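Kindanstead library to extend opening hours from August

Kindanstead Town Library will open for 11 additional hours each week from August, following a decision by the town council to restore evening sessions at the Mill Lane building. The library will remain open until 8pm on three evenings, and the reading room will open at 9am in place of 10am.

The council said the change followed a survey of residents held in the spring, in which evening access was the most frequent request. Many of those who replied were in full-time work and said they had been unable to use the library on weekdays.

Nerys Meredith, head of library services, said: "Residents told us plainly that the present hours do not suit them. We have listened, and we are grateful to the staff who have agreed to new working patterns so that the service can be offered without closing any of our branch libraries."

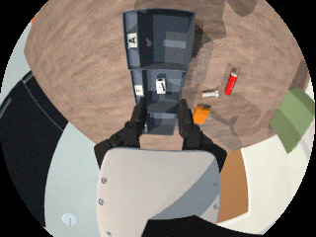
A two-part object with a small label bearing the letter "A".

Under the new arrangements, the children's section will close at 6pm as before. Study desks, public computers and the local history shelves will be available throughout the evening sessions. Printing and copying will stop 15 minutes before closing time.

The council has also agreed to change the way reserved items are handled. Readers will be able to collect reservations from the ground-floor desk at any time when the building is open, and items will be held for two weeks -- at present they are returned to the shelves after one. The charge for reserving a book from another branch will be withdrawn for readers under 18 and for those receiving a housing or disability benefit.

Councillor Ansel Gallagher, who put the proposal to the council, said that the cost would be met from the existing culture budget for the first year. A report on visitor numbers will be presented before any decision is taken on later years.

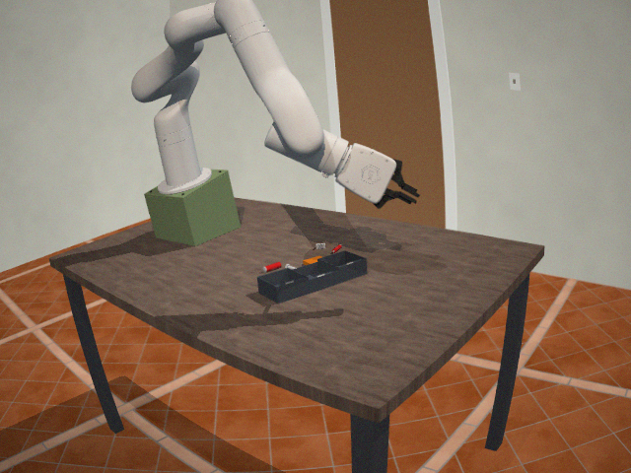 Evening programme

A programme of talks and classes will accompany the longer hours. Anayeli Aguirre will lead a beginners' course in Spanish conversation, which will run for five weeks and is limited to 40 places. Shih-chieh Chou will give an illustrated talk on the history of the town's paper mills, drawing on parish records and account books held in the local history collection.

A monthly reading group will meet in the upstairs room under the guidance of Tiburcio Tapia. The first title will be announced at the enquiry desk, and copies will be available on loan to those who register.

All events are free of charge, but places must be booked in advance. Readers who require a hearing loop or step-free seating are asked to say so when booking.

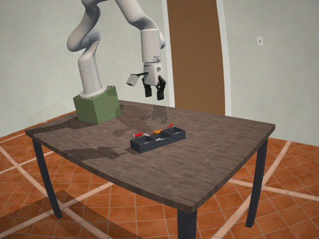 Further information

Full details of the new hours will be displayed at the main entrance and at each branch. Bookings for the evening programme may be made in person or by telephone during opening hours. Existing library cards remain valid and do not need to be renewed -- new members should bring proof of address when they join.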